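The gripper that wouldn't let go (and then did, at the worst time)

I have been promising a proper write-up of the Lokholm arm for months, and the reason it took so long is that in June the thing developed a fault so strange that I couldn't think about anything else. I loved chasing it. My family will tell you I was unbearable!

Quick recap if you're new. Lokholm is what I call the bench setup in my garage: a small six-joint arm, a two-finger parallel gripper, a wrist camera, and a lot of software that Chenxi Tang and I have been writing together, mostly late at night. The job we gave it is pick and place with play food. Pick up the food, put it in the basket, take it out again, all day long. Play food is wonderful for this. It's light, it comes in silly shapes, and you can drop it as often as you like.

We'd been getting clean overnight runs of 400 cycles and feeling pretty smug. Then one morning I came in with my coffee and found the arm holding position over the basket, fingers clamped shut, motor warm enough that I pulled my hand back. The log said the gripper had opened. The log was very sure about it. As far as the software knew, the food had been released at 3:12 a.m. and everything after that was somebody else's problem.

I cut power, pried the fingers apart, restarted, and ran it again. Fine. Fine for two hours, in fact, and then on cycle 39 it did the opposite. It closed, reported a good grip, lifted, and opened in mid-air on the way across. The piece bounced off the bench and went under the freezer.

So now I had a gripper that sometimes wouldn't open and sometimes opened when it hadn't been asked. If you've ever worked on anything with a motor in it you know how exciting that is, because two opposite symptoms usually mean one cause, and I wanted to find it so badly.

My first guess was the wrapped pieces. Anything in clear plastic is a pain for us. The wrapper crinkles, the highlights jump about under the camera, and the fingers meet film a little before they meet the thing inside, so the current rises in a soft slope where a bare piece gives you a nice sharp step. I spent a whole evening on nothing but the sandwich, in and out of the basket, watching the current trace scroll by. 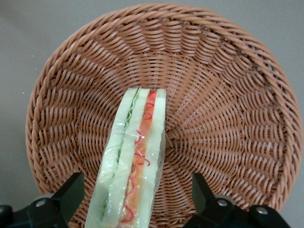 Can a slippery wrapper make a gripper open by itself? Plastic film can let a piece slide out of closed fingers, but it can't send an open command or drive the motor backward.

Which I knew, really. But I wanted it to be the wrapper, so I kept going for longer than I should have. The traces were beautiful and told me nothing. When the fault finally showed up that night, it was on a plain unwrapped piece, and the current dropped straight to zero for a moment before the fingers moved. Zero! A slipping piece gives you a dip. Zero means the driver board lost its mind or lost its power.

I sent the trace to Chenxi, who wrote back within a minute: "That's a reboot. Wiggle the cable."

I wiggled the cable. Nothing. I wiggled it harder. Nothing. Then I rolled the wrist joint over to the far end of its travel, the way it goes when it comes down on the basket at a slant, and wiggled it there, and the status light on the gripper board blinked off and on again. I may have shouted.

The cable between the forearm and the gripper is one I made myself from a spool of Rinaldi wire. It's decent wire, and I'd put it together badly. I had cut it 18 mm too short, and I'd anchored it with a zip tie right where it bends. Every time the wrist rolled to that end, the power conductor got pulled and folded over the edge of the tie. When I slit the jacket open, most of the strands had broken. The rest were touching when they felt like it.

Here's the part that bothered me, though. A bad cable explains the board rebooting. It doesn't explain the gripper clamping until the motor got hot, or popping open over the bench. For that I have to blame my own code. On startup the driver board wants to find its zero, so it moves the fingers. Open first, then closed, then it waits for a command. If the power came back cleanly, it opened, and whatever it was carrying fell. If the power blinked again partway through, the board could come up in the closing half with no end point saved, and it would just keep squeezing. Meanwhile my main program never noticed that the board had been away. It sent "open", got back a cached reply from before the reboot, and wrote a cheerful line in the log.

Lejla Nikolovski, who used to work on packaging lines and has much better instincts about this than I do, came over to look and went quiet for a bit. Then she asked me where my hands usually are when I swap the food out. The answer was between the fingers, with the arm powered, because the software said it was idle.

It's a small gripper. It would have pinched me and I'd have said a word. But I've been sketching a version on the Triterport frame with a much stronger hand, and I was going to copy this code across without a second look. That one could break a finger.

What's changed on Lokholm since then:

New cable, with a proper service loop and the tie moved back to the straight part of the forearm. I rolled the wrist end to end by hand and watched it the whole way.

The board no longer homes by itself on power-up. It sits there limp and reports that it doesn't know where it is, and it stays that way until I press a button.

Every reply now carries a boot counter. If the number changes between two messages, the arm stops where it is and complains loudly. Chenxi's idea, and I'm jealous of it.

There's a hard current limit with a timer on the driver itself, so a long squeeze ends even if my program is off dreaming.

And there's a real switch on the bench that kills gripper power. I flip it before I reach in. I've put the spare food on the far side of it so I have to pass it on the way.

The first run on the new setup went to 923 cycles before I stopped it, and I only stopped it because I wanted the garage back. I also pulled the power connector on purpose over a dozen times, at every spot in the cycle I could think of, and each time it froze and yelled at me. Best afternoon I've had in ages!

I've put the wiring drawing and the boot counter patch up on Wikidness under the Lokholm page. If you have the same driver board, please go and check what yours does when power comes back halfway through a move - and keep your fingers out of it while you do. I'd love to hear what you find.

Next up is the wrist camera mount, which has developed a wobble. And I still need to get that piece out from under the freezer.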